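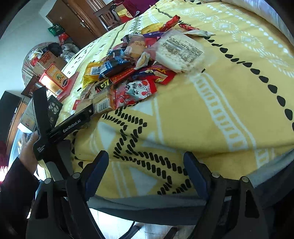 *Snacks on the yellow blanket, with both grippers over the bed.*

Feb 19, 2019

Most of my time this month has gone into the segmentation step in Rilano, the small perception package I keep for picking things out of piles. It did fine on boxes and cans. Candy wrappers and crinkly bags were another matter.

The trouble was the clear bag of rice crackers. My old code trusted depth first and color second, and clear plastic gives you holes in the depth map. One bag came back as 11 separate objects, and the planner tried to make a grasp for each of them.

I made two changes. Missing depth now counts as "unknown" instead of "background", and regions get merged on color before anything goes to the planner. Fasil Admasu suggested the second one back in July and I put it off.

The patterned blanket still causes false hits — the black dots look a lot like small dark wrappers. For now I drop any region with no height above the cloth. That also throws away flat packets, so it needs more work.

A full pass takes 30 milliseconds longer than before. I can live with that. The merge code is on the Brukden branch if you want to try it, but the config file format changed, so delete your old one first.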